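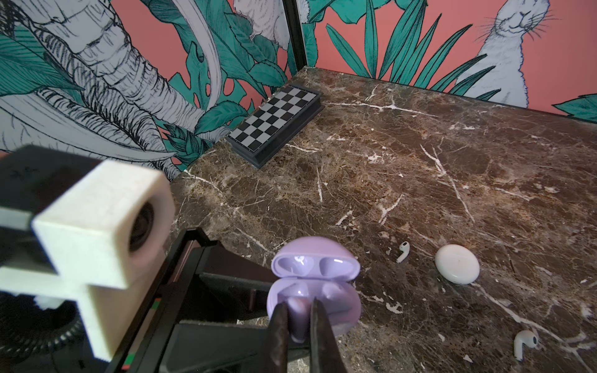
Figure 4.1 An open charging case, with two earbuds and a closed white case on the table.

Chapter 4
Small Things and Their Cases

Many objects in a home come in two parts: the thing we use, and the case where it stays when we do not use it. Eyeglasses have a case, a drill has a case, and a chess set often has a board that folds. In this chapter we study the wireless earbud, which is small, easy to lose, and almost useless when its case is missing.

The charging case has two jobs. It protects the earbuds in the pocket or the bag, and it gives them power. For the second job the position is important. Each earbud must lie in its own slot, left in left and right in right, so that the metal contacts touch. If an earbud is turned the wrong way, the lid may still close, but in the morning the battery is empty.

In Chapter 3 we sorted the contents of a desk drawer. The same rule is valid now: first open the container, then bring the objects to it. A student who picks up the earbuds first will soon discover that both hands are full and the case is still closed.

The choice of table also matters. A dark top with light veins looks elegant, but a white earbud can be confused with the pattern when one looks quickly. Put away big things first, or move them to a far corner, like the checkered board in Figure 4.2.
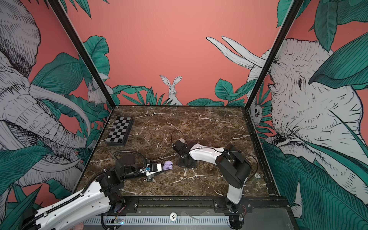

4.1 Opening the Case

Most cases open with a hinge at the back. Hold the lower half firmly near the middle and lift the lid with the other hand. Do not pull the lid past the point where it stops. Gethin, a maker of hinges for small cases, tests every new model with 3000 openings, and the lids which fail are usually the ones that were forced.

Before you continue, compare the shape of the earbud with the shape of the slot. The stem shows you the direction.

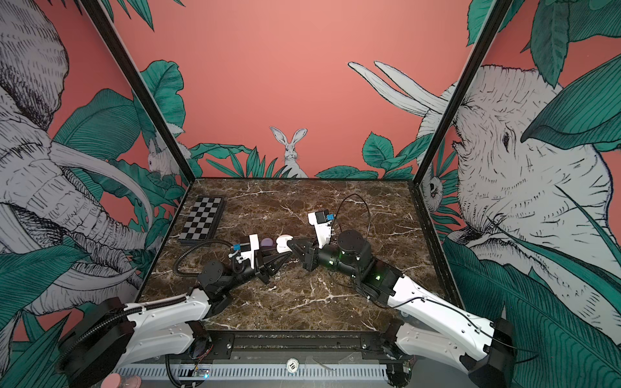

Figure 4.3 Close work at the center of the table, with a round purple object among the small things.

Exercise: Practice with your own earbuds for 20 minutes. Write down which side you found more difficult.

Last updated: June 2022

Reader comments (2)

Declan Whiteley: My Kiltis case has the slots crossed, left goes on the right side. Maybe add a note in 4.1?

Alfie Bickerstaff: We used this chapter in April with a class of 13. The exercise was too long for them, but the drawer part in Chapter 3 went well.

This site uses cookies to remember your reading position. Accept / Settings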